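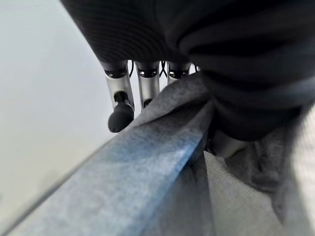

Print | E-mail

Hand trials on soft goods, July 1, 2018

The Clident hand was run for 166 picks on grey cloth in May, with the wrist camera on throughout. Thick folds held well. Single layers slipped at low grip force — raising it by 30 per cent fixed most of them.
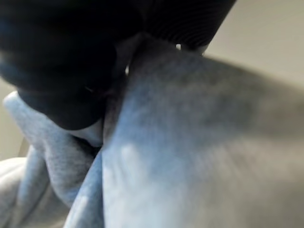 Second hand: Bowen

Same arm and controller. The cloth was bunched on a padded surface and approached from above, fingers down. 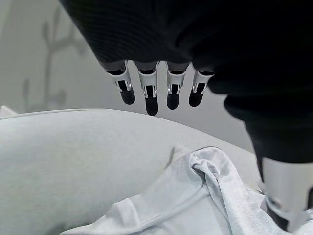 A reader at Kirnotdale asks whether fingertip wear was logged, as theirs lost grip after 6 days.

Related items
Wrist cameras: 3 lenses compared
Plandemthorpe controller notes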